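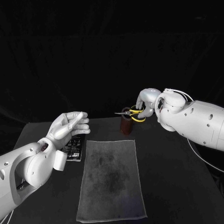
筒形の容器の上で、右手がハサミの黄色い持ち手をつかんでいるところ。左手は開いた姿勢。

五指ハンドと平行グリッパを「ハサミの出し入れ」で比べる手順

2023年4月10日　文：Shuzhen Shao
読了時間：14分

ハンドの比較というと、立方体のブロックや空き缶をつかむところから始めることが多いと思います。私もずっとそうでした。でも、ブロックだとどのハンドでもだいたい取れてしまって、差がよくわからないんですよね。そこで試してみたのがハサミです。これが面白い！持ち手に穴があり、刃は細く、重心は持つ場所からずれていて、容器に立てれば縁にも引っかかる。短い作業のなかに、ハンドの癖が次々と出てきます。

このページでは、双腕ロボット「Wondo」の右腕にBrolentの五指ハンドとMelwoodの平行グリッパを順番に付け替えて、筒形の容器からハサミを抜き、また戻すところまでの比べ方をまとめます。制御側にはZouを使いましたが、関節の目標値と電流値が記録できるコントローラなら、ほぼ同じ流れで進められるはずです。

アームの立ち上げと原点合わせは終わっている前提で書きます。

■ 用意するもの

・アーム（片腕でもできます）
・比べたいハンドを二種類以上と、それぞれの取り付けアダプタ
・持ち手が樹脂で、刃の短いハサミ
・底が平らで、口が丸い筒形の容器
・薄手のタオルか布
・机の奥に垂らす無地の黒い布
・頭部カメラ、またはそれに近い高さに置いたカメラ
・はかり、定規、マスキングテープ
・非常停止ボタン（必ず手の届く位置に）

ハサミの持ち手は、机や背景と違うはっきりした色を選んでください。私のお気に入りは黄色です。記録を見返すとき、持ち手がどの向きで指に入っているかがすぐ読み取れます。最初に黒い持ち手のハサミで試したときは、黒い布の前で持ち手がほとんど消えてしまい、失敗の原因をあれこれ推測するだけで一日が終わりました。

刃先は丸いものが安心です。先の尖ったハサミしかなければ、立ち上げの段階では刃先をテープで巻いておき、動きが安定してからはがします。

■ 手順1　机の上を決める

最初に机の配置を固定します。地味ですけれど、あとから動かすと記録がまるごと比較できなくなるので、私はここに一番時間をかけます。

容器は机の奥寄りの中央、その手前にタオルを縦長に敷きます。タオルはハサミを落としたときの受けになりますし、抜いたハサミを一度寝かせて置く場所にもなります。布の端は机にテープで留めておくのがおすすめです。留めないでいると、指先が布をこすったときに全体が少しずつずれていきます。

容器の底の位置は、マスキングテープで机に印をつけます。底の円をぐるりと囲む必要はありません。L字を二か所に貼れば十分で、倒れたあともすぐ元の位置に戻せます。

背景の黒い布は、多少しわがあっても構いません。それより気にしてほしいのは照明で、つやのある容器を使うと、縁に光の筋が出ることがあります。画像処理で縁を検出する人は、カメラを見ながらランプの角度を変えて、縁が途切れずに見えるところを探してみてください。

■ 手順2　ハンドの重さを量って登録する

アダプタごとはかりに載せます。私が使ったBrolentの五指ハンドは、アダプタと固定ねじを含めて929グラムでした。この値をZouの「tool_mass」に入れます。

ここを飛ばして前のハンドの設定のまま動かすと、重力補償がずれて、手首がじわじわ下がったり、逆に浮いたりします。見た目にはわずかな差でも、ハサミを容器に戻す段になると刃先が縁に当たり始めます。私はこれを位置決めの問題だと思い込んで、カメラの校正を二回やり直しました（ハンドを換えたら、まず重さ。付箋に書いてモニタに貼ってあります）。

重心位置も入れておきましょう。設計データがあればその値を使い、なければZouの推定機能で姿勢をいくつか変えながら測ります。五指ハンドの場合は、指を開いた状態と握った状態で重心が少し動きます。今回の作業では握った状態の値に合わせました。ものを持っている時間のほうが長いからです。

■ 手順3　ケーブルの逃げを確認する

ハンドを取り付けたら、通電する前に手首を手でゆっくり回し、ケーブルが突っ張らないか、どこかに挟まらないかを見ます。通電後はいちばん低い速度で同じ範囲を動かします。

確認したい姿勢は次のとおりです。

・容器の真上で手を下に向けた姿勢
・ハサミを引き上げきった姿勢
・タオルの上に寝かせる直前の姿勢
・待機姿勢

とくに引き上げきったところが曲者です。手首の外側を通る線が一番伸びるのは、私の配線ではこの姿勢でした。線に余裕を持たせると今度は手首の下にたるみが出るので、容器の縁をなでていないかも横から確認してください。両方を満たす長さが見つかったら、固定位置にテープで印を。次に付け替えるときの自分が感謝します！

■ 手順4　使わない腕の置き場所を決める

双腕の場合、作業しない側の腕をどこに置くかで結果が変わることがあります。机の振動、カメラの視界、それに干渉チェックの余裕に効いてくるからです。

私は左手を開いたまま、机の上の空中に保持する姿勢にしています。完全に引っ込めたほうが安全なのですが、次の段階で左手に容器を押さえさせたいので、今のうちから机の上にいる状態で比べておきたいのです。その代わり、左右の手の間には最低距離を設定し、それを割り込んだら止まるようにしました。

片腕だけで比べる人は、待機側の腕を体の横に下ろして構いません。大事なのは、ハンドを換えても同じ置き場所を使うことです。

■ 手順5　つかむ位置を教示する

いよいよハサミです。まずは容器に、刃を下、持ち手を上にして立てます。

平行グリッパのときは、持ち手の輪を平たい面から挟みます。二つの輪が並んだ面に対して、爪が直角に近づくようにするのがこつです。縁からの高さも決めておきましょう。私は容器の縁から爪の先までを22ミリにそろえました。低すぎると爪が縁にぶつかり、高すぎると輪の上端だけをつまむことになって、引き上げる途中でハサミが振り子のように揺れます。

五指ハンドのときは、考え方が変わります。輪の中に指を通す持ち方と、輪の外側から包んで握る持ち方があるのです。見た目に格好いいのは断然、指を通すほうです。人間のようで、初めて成功したときは思わず声が出ました。

でも、比較の出発点には外から包む持ち方をすすめます。指を通す持ち方は入るまでに時間がかかるうえ、外れなくなったときの対処が面倒です。輪に指が入ったまま非常停止がかかると、ハサミごと腕がその場で固まるので、人が手を添えて外すことになります。

包む持ち方は、次の順番で教示しました。

1. 手を開いて、持ち手の斜め上に移動する
2. 手首を傾けて、指先を下に向ける
3. 親指以外の指を半分まで曲げる
4. 持ち手に触れるまで手を横から寄せる
5. 親指を閉じる
6. 残りの指を最後まで閉じる

5と6を逆にすると、持ち手が指に押されて回ってしまいます。同僚のZhuoran Duanは4の前に親指を軽く添える方法を使っていて、ハサミが容器の中で大きく傾いているときはそちらのほうがうまくいきます。両方試してみてください。

■ 手順6　力の上限を決める

指の電流上限は、低いほうから上げていきます。ハサミを持ち上げて、待機姿勢で少し止まって、手の中で滑らなければ、そこが下限です。そこからわずかに余裕を足します。

五指ハンドでは、全部の指を同じ上限にしないほうが結果がよくなりました。親指と人差し指をやや強く、薬指と小指は弱め。小指側が強いと持ち手がてこのように押され、刃先が思わぬ方向へ振れます。逆に弱すぎると、戻すときに刃が縁に触れただけで手の中のハサミが傾きます。このあたりの調整、時間を忘れるくらい楽しいです。

平行グリッパは調整する値が一つなので、あっという間に終わります。この手軽さは、比較表にきちんと書いておく価値があります。性能の表だけ見ていると忘れがちですが、設定にかかった時間もハンドの個性です。

■ 手順7　抜く、置く、戻す

一回の試行を、次のように決めました。

容器からハサミを抜く
タオルの上に寝かせて手を離す
もう一度つかむ
容器に戻して手を離す
待機姿勢に戻る

抜くときは真上に引きます。斜めに引くと、刃が容器の内側をこすりながら出てきて、軽い容器はそのまま倒れます。縁を越えるまでは低速、越えてから普通の速度に切り替えるとよいでしょう。

寝かせるときは、刃先から先に布に触れさせて、次に持ち手を下ろします。最初から水平にして下ろそうとすると、布のへこみ方によって持ち手側が先に当たり、手の中でハサミがずれます。

二度目につかむときが、ハンドの差が最も見えるところです。平たく寝たハサミは厚みが少なく、平行グリッパは爪の先を布に軽く押し当てないと届きません。薄手のタオルだと、この押し込みをほどよく受けてくれます。厚いタオルに換えてみたら、今度は布まで一緒につまんでしまいました。

五指ハンドは、指先を輪の縁に引っかけて持ち手側を少し起こし、それから包むようにします。教示は面倒ですが、布を巻き込む失敗がぐっと減りました。これは五指ならではの動きだと思います。

戻すときは、刃先の位置が肝心です。手の位置ではなく刃先の位置を容器の中心に合わせてください。Zouでは工具先端の座標を上書きできるので、ハサミを持ったあとの座標に切り替えてから下降を始めます。持つたびに刃先が少しずれるため、カメラで刃先を見つけて補正できればさらに確実です。カメラの補正なしで比べるなら、口の広い容器を選んだほうがよいでしょう。

■ 手順8　条件をそろえて繰り返す

条件は、ハンド二種類と、容器の中でのハサミの向き三種類（正面向き、横向き、斜め）の組み合わせです。各条件を26回ずつ、合計156回の試行になりました。

順番は混ぜたほうがよいのですが、ハンドの付け替えを毎回するのは現実的ではありません。そこで、ハンドごとにまとめて、向きだけをばらばらの順にしました。五指ハンドを前半、平行グリッパを後半にしたあと、少し間を置いて、逆の順番でも短く試しています。モータの温まり方で握る力が変わるかどうかを見たかったからです。私の環境では、五指ハンドのほうにだけ影響が出ました。連続で動かすなら、開始から一定時間の空運転を入れておくと落ち着きます。

試行ごとの判定は、五段階に分けておくと後で助かります。

抜けない
抜けたが落とす
寝かせてから取れない
戻すときに縁に当たる
最後まで完了

成功か失敗かだけで記録すると、せっかくの違いが全部つぶれてしまいます。縁に当たったけれど入った、というケースも「当たる」に入れ、メモ欄に書き足しました。

■ 手順9　ログを見る

Zouのイベントログを書き出したら、全部で3,467行ありました。上から読む必要はありません！まず、指の電流が上限に張り付いた区間だけを抜き出します。次に、その時刻の映像を見ます。この往復だけで、原因の多くは見当がつきます。

よく出たパターンを挙げておきます。

閉じる途中で親指だけが上限に達している
→ 持ち手に届く前に、親指が別の指に当たっています。手首の傾きを見直してください。

全部の指の電流が、早い段階で落ち着いてしまう
→ 空振りです。横から寄せる量が足りないか、ハサミが傾いて逃げています。

引き上げの直後に電流が波打つ
→ ハサミが揺れています。速度を落とすか、つかむ位置を下げます。

下降中に手首のトルクが急に増える
→ 刃先が縁に当たっています。工具先端の座標を切り替え忘れていないか確認を。

映像とログの時計は、必ず試行の前に合わせておきましょう。ずれてしまった場合は、手を全開にした瞬間を目印にして後から合わせられます。私は各試行の最初に、手を一度大きく開く動作を入れるようにしました。

■ 比べてみてどうだったか

抜くだけなら、平行グリッパで十分です。正面向きに立っているハサミは、ほとんど考えずに取れました。設定は短く、動きも速く、壊れにくい。毎日同じものを同じ向きで取るなら、私も迷わずこちらを選びます。

差が開いたのは、斜めに立ったハサミと、布の上に寝たハサミでした。平行グリッパは手首の角度を細かく合わせる必要があり、腕の可動範囲の端に寄ってしまうことがあります。五指ハンドは多少斜めでも指が形に沿ってくれるので、手首の姿勢に余裕が残りました。

一方で、五指ハンドは戻すときの刃先のばらつきが大きめです。毎回違う形で握るのですから、当然といえば当然ですね。カメラによる補正を入れるなら気になりませんが、入れないなら平行グリッパのほうが素直に戻せます。

もう一つ、やってみるまで予想していなかったのが、手の甲の幅です。五指ハンドは幅があるため、容器の隣に背の高いものを置くと、つかみに行く途中で甲の側が当たります。指先ばかり見ていると気づきません。机の上にほかの物を置く場合は、干渉チェックのモデルに手の甲も忘れずに入れてください。

■ つまずきやすいところ

容器が倒れる
軽い容器なら、底に重りを入れるか、滑り止めを敷きます。机に両面テープで固定する手もありますが、倒れるかどうかも評価に入れたいなら固定しないほうが面白いデータになります。

ハサミが勝手に開く
持ち上げたときに片方の輪だけを持っていると、刃が開きます。軸のねじが緩いハサミほど起こりやすいので、試行の前に少し締めておきます。比較の途中で締め直すと条件が変わってしまうので注意。

指がつやのある樹脂で滑る
指先に薄いゴムシートを貼ると改善します。貼るなら、両方のハンドに同じシートを貼って比べてください。

カメラから手先が見えない
頭部カメラだと、つかむ瞬間に自分の手で隠れがちです。容器を少し奥に動かすか、横にもう一台足します。私は横に小さなカメラを追加し、縁と刃先の距離を見る専用にしました。

■ 次に試すこと

五月には、左手で容器を押さえながら右手で戻す動きを試します。Zhuoran Duanが左右の手のタイミングを合わせる部分を書いてくれていて、すでにシミュレーションでは気持ちよく動いています。容器を支える力が強すぎると机の上を滑ってしまうので、まずは左手の力の上限から決めるつもりです。

それと、指を輪に通す持ち方もあきらめていません。通したまま刃を開閉できたら、タオルの横に紙を一枚置いて、最初の一切りをやってみます。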